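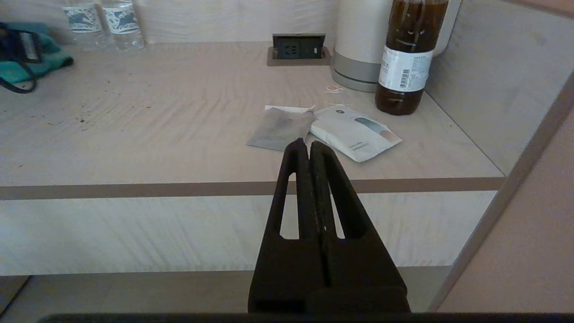
Filed under: Robot Club

So we spent the whole of our last session on trash. Desk trash! Packets, scraps, little torn-off bits of wrapper, all the stuff that piles up next to a kettle when people are tired and keep making themselves drinks. I joined the club thinking I'd be doing something with legs or wheels, and instead I have very strong opinions about sachets.

If you're new, quick catch-up. Our club is entering the tidy-up category at the Loltora student challenge in December. The arm has to clear a small counter by itself, and the judges set it up however they like with ordinary things from a hotel room or a break room. You get 12 minutes and you lose points for anything you knock over. We named our entry Gittins (it was the least bad name on the whiteboard) and it's been my life since the start of spring.

Bottles we can do. Bottles are great, they stand up and they have a nice middle to grab. Flat things are the problem. A packet has no height at all, so the fingers have to come in low and close on basically nothing, and if you're a hair too high you grab air and if you're too low you're scraping the desk. Then there's the overlap thing. Put one packet partly on top of another and our software, which is called Sanent and which I love like a difficult pet, wants to believe it's one big weird packet and aims for the center of that.

I did 60 tries on packets alone and wrote down every one. 49 were fine. I was so happy with that until I looked at the rest and saw that nearly all of the misses were overlaps, so the number only looks good if the judges are nice to us. They won't be nice to us, I've read last year's write-ups.

What helped a bit was slowing way down for the last stretch and letting the gripper come in closed, then open, then close again. It looks silly, like it's thinking it over, but the approach is steadier. What did not help was my idea of nudging the top packet sideways first. In theory you separate them. In practice you push both of them along until you run out of counter — ask me how I know.

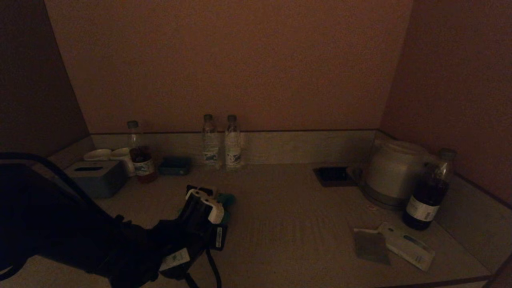
Gittins on the kettle counter, with the drinks lined up along the back.

The other thing I want to fix is how it deals with clutter behind the target. I like a full counter for practice, cups and bottles and a tissue box and everything, and I'm kind of stubborn about it. A couple of people would like to work on a bare surface until the grabbing is solid and then add things back in. I get it, it's easier to see what went wrong! But the arm has an elbow, and the elbow has to go somewhere, and I'd much rather find out now that it swings too close to a row of bottles. Clear plastic is hard on the software as well. A water bottle with a label is okay because it can hang on to the label. Peel that off and it gets very confused.

Oh, and low light. We've been running with the lights dim on purpose, which I was against, and I've changed my mind. Sanent was leaning on shadows way more than any of us knew. Turn the lights down and you find out fast which of your clever tricks were only working because of one lamp.

Next up for me is the overlap code, again. I want it to look for edges first and pick whichever packet it can see all of, then take a new look before going after the second one. That adds time, and I haven't worked out yet where we get the time back. I also owe the club 2 pages of notes on the grip heights and I have written the title. If any of you have a trick for picking up thin flat stuff with plain two-finger grippers (no suction, it's against the rules) please please leave it in the comments.

Posted Jun 6, 2018

3 comments

benchmouse
We had the same trouble with playing cards. Softer tips helped us more than any code did. Try a bit of rubber on the ends and come in at a slant.

tallyho_k
Team bare surface here, sorry. Get the grab right first! Good luck in December though, the overlap penalty last year was brutal.

papercrane88
Does it look again after every pick or just once at the start? We only did once and regretted it.

Recent posts on Clusurum
Why our arm is scared of clear plastic
Picking a challenge category when the whole club disagrees
Cable ties, a love story
My first month in robot club

Clusurum uses cookies to remember your settings and count visits. By continuing to read you agree to this. OK / Learn more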